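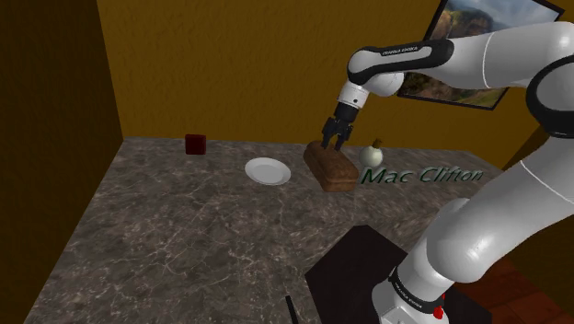
Source: Fusach kitchen simulation, rendered image.

Unit 4. Can a machine clear the kitchen counter?

Read this before the April session. The question for this unit is whether a robot arm can do an ordinary household chore well enough that a person would stop doing it. We stay with one small chore: move the food and the dishes to where they belong.

Start with the loaf. A person picks up bread without thinking about it. A two-fingered gripper has to come down on the right line, open wide enough, and close hard enough to lift without crushing the crust. In simulation the loaf is often a solid block that does not squash or shed crumbs. A good score on simulated bread says little about real bread unless the model includes those things.

Plates are a different problem. A plate is too wide for most grippers to grasp across, so the arm usually takes it by the rim. That leaves the weight hanging out to one side. If the fingers close too far in or too far out, the plate tips or slides. The raised rim helps a little. A flat cutting board is worse. 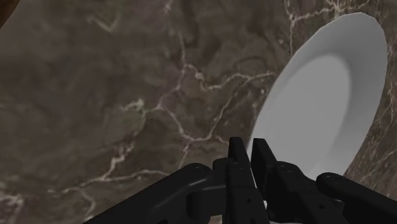 Fig. 2. Gripper fingers at the rim of a plate. Simulation.

How to read a success rate. Suppose the Trosora exercise reports 50 tries at one task. Ask these questions:

Were the objects in the same place each time?
Did a person reset the counter between tries?
Does "success" mean the plate was lifted, or that it was set down where it should go?
How long did each try take?

Steps also add up. An arm that gets each step right 9 times out of 10 will finish a job of four such steps on fewer than 7 runs in 10, if the steps do not affect each other. A full kitchen cleanup has many more steps than that.

Shop-floor work is easier in one respect. Parts can be held in fixtures and arrive in the same position all day. A home counter changes every time someone makes lunch. 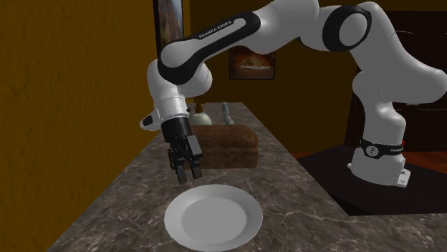
Lindsay Lowther objected in the last discussion that we set the bar too high. A slow machine that drops something now and then, she said, could still be worth having for a person who can't lift a pan. Write one page for or against her view, and state what failure rate you would accept.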